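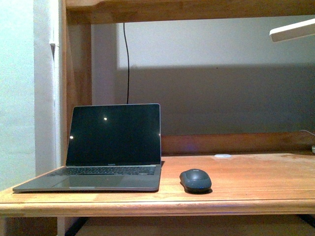 Dia aberto na Noseck: uma manhã a ver robôs arrumar secretárias

Categoria: Visitas e passeios | Imprimir | Enviar por e-mail

Fui no dia 18 de abril ao dia aberto da Noseck, em Cakville. Tinha-me inscrito em março, quase sem esperança, porque no ano passado as vagas acabaram na primeira tarde. Desta vez responderam-me com uma hora marcada e um pedido para levar calçado fechado.

A Noseck faz programas para robôs de interior, daqueles que trabalham em escritórios e casas e não em linhas de montagem. O edifício era um armazém de tecidos e ainda tem o monta-cargas antigo à entrada. Éramos um grupo pequeno, quase tudo gente de engenharia, mais um casal reformado que fazia as melhores perguntas.

Quem nos recebeu foi Anika Brannigan, responsável pelos ensaios. Começou por explicar que a tarefa do dia era a secretária: reconhecer o que está em cima, pegar nas coisas pequenas, deixar em paz as que não devem ser mexidas. Um portátil aberto é para ficar onde está. Um rato pode ser desviado, se for preciso limpar por baixo. Os cabos são o pior de tudo, disse ela, e um cabo branco fino encostado ao fundo do tampo dá mais trabalho do que uma caneca cheia.

O programa que trata disto chama-se Moroz e vai na versão 6. Segundo nos contaram, foi treinado com 3.000 sessões gravadas em secretárias verdadeiras, com riscos, marcas de uso e má luz. Perguntei porque não usavam móveis novos, todos iguais. Vitalii Stasiv, que estava ao computador, respondeu que no início era assim e que o robô ficou muito bom a arrumar aquela mesa e mais nenhuma.

A demonstração demorou mais do que eu contava. O robô aproxima-se, pára, olha, e fica um bom bocado sem fazer nada. Depois move o braço devagar. Vi-o levantar um rato, passar o pano e voltar a pousá-lo um pouco torto. À segunda tentativa ficou direito. À terceira não chegou a agarrá-lo e foi preciso recomeçar. Ninguém da equipa pareceu incomodado, apontaram a falha numa folha e seguiram.

O ecrã desligado de um portátil também lhes tem dado dores de cabeça. O vidro preto reflecte os candeeiros e o programa tomava os reflexos por objectos pequenos e brilhantes. Vitalii mostrou-nos um gráfico com os erros desse tipo: 249 nas primeiras 1.000 tentativas, na versão anterior. Da actual ainda não há números fechados, esperam tê-los em agosto.

A senhora do casal quis saber se o robô abria gavetas. Não abre. Está previsto, mas depende da mão nova, que vem da Floltulton e está atrasada. Ela ficou um pouco desiludida e disse que em casa dela a desordem está toda nas gavetas.

Houve café no fim, e bolo de laranja. Aproveitei para perguntar a Anika Brannigan pelo preço, e ela disse que não vendem nada ao público nem têm data para isso. Por agora trabalham com duas empresas de limpeza da zona, que emprestam salas ao fim do dia.

Para quem quiser ir: a visita é gratuita, dura a manhã toda e faz-se quase sempre de pé. O estacionamento em frente é só para funcionários, eu deixei o carro junto ao mercado e fui a pé. A próxima ainda não está marcada. As inscrições fazem-se por e-mail e convém escrever cedo.

Etiquetas: robôs, Noseck, Cakville, dia aberto

Contacto | © Todos os direitos reservados | Voltar ao topo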